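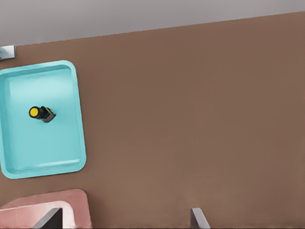
Skuvlow shelf tow set, README

Last touched November 22, 2024 (Mabli). Read the bit on depth before you use depth. Please.

What this is

Plankton net tows plus CTD casts from the Skuvlow line, which runs from the inner shelf out over the break and stops on the upper slope. 888 tows, one row each. Zooplankton counts by group, displacement volume, temp and salinity from the cast nearest in time. Chlorophyll where we had a working fluorometer, blank where we didn't.

Not a stock assessment. No fish in here except larvae, and those are lumped.

Files

tows.csv - one row per tow
casts.csv - CTD, binned to 1 m
groups.csv - the lookup for group codes
stations.csv - nominal positions, NOT where the boat was. Actual start and end positions are in tows.csv
notes_siv.txt - Siv Torvik's deck notes typed up as is. Spelling is hers, Norwegian in places

Columns people ask about

tow_id: ship letter plus running number. J is Jendik, P is Psarras. Numbers skip. Skipped numbers are aborted tows, we never had data for them.

depth_max: deepest point of the net in meters. On Jendik it comes from a logger on the frame. On Psarras it is wire out times cosine of wire angle, so treat it as a guess in any kind of swell. Column depth_src says which one you've got (log or wire).

bottom: echosounder depth at start of tow. The sounder on Psarras lost bottom past 2000 m, so anything deeper is entered as 2000 with flag D. Don't average those.

vol_filt: cubic meters from the flowmeter. Flowmeter jammed with salps on a few tows, flag F, volume left empty. Counts are still there but you can't turn them into densities.

split: fraction of sample counted. Already applied to the counts! Do not multiply again. Gediminas did this and got a copepod bloom nobody else has seen.

chl: ug/L, from the fluorometer, night casts only. Daytime values near the surface were quenched and we dropped them.

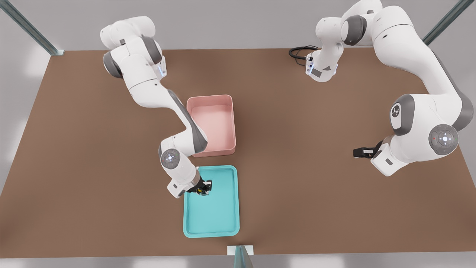

Counting

Samples in 4% buffered formalin, split with a Folsom splitter, counted down to at least 200 animals per split where there were that many. Offshore winter samples often didn't get there. Those were counted whole.

Two counters, Lộc Đàm and Gediminas Siliņa. Column counter has initials. They agree well on copepods, less well on small chaetognaths and not at all on appendicularians, most of which fall apart in the net anyway. If your question is about appendicularians use one counter only.

Known problems

Mesh changed partway through, 333 to 200 micron. Column mesh. Small copepods (Oithona, Oncaea) go way up after the change and that is the mesh, not the ocean. For a long series either drop the small ones or split at the change.

January is thin. Weather. Inner stations mostly ok, outer ones close to nothing.

The salinity on Psarras drifted in the second season. Corrected against bottle samples, sal_corr is the one to use. Raw kept in sal_raw.

Times are UTC. Except notes_siv.txt, which is ship time and theres no clean way to fix it.

Stations 7 and 8 sit right on the break and the boat drifts a lot on a tow there, so start and end can be in very different water. Upwelling shows up at these two in some casts and is gone by the next visit. We would not call it persistent from this data. Someone will want to.

Missing values

Empty cell = not measured. Zero = looked and found none. There used to be -999s in casts.csv, should all be gone, shout if you hit one.

Reading it in

UTF-8, comma separated, decimal point. Excel will try to turn some of the tow_ids into something else, import the column as text. The Oleck loader script still works on this version but expects the old name for depth_max (maxdep). Rename it or use the -n switch.

Changes since the last verison

Added flag D
Fixed sign on longitude for eleven Psarras tows
Group code 14 split into 14a and 14b (euphausiid larvae, adults)
Dropped duplicate casts

Use

Free to use with credit, CC BY 4.0. Cite as the Skuvlow shelf tow set with the version date up top. If you're leaning on the larval fish column talk to Mirsad Đorđević first, he has the jars and a half finished re-ID that will change some of it.

Still to do: sizes for the Calanus stages, a proper map, carbon conversions. Lộc has the sizes on paper.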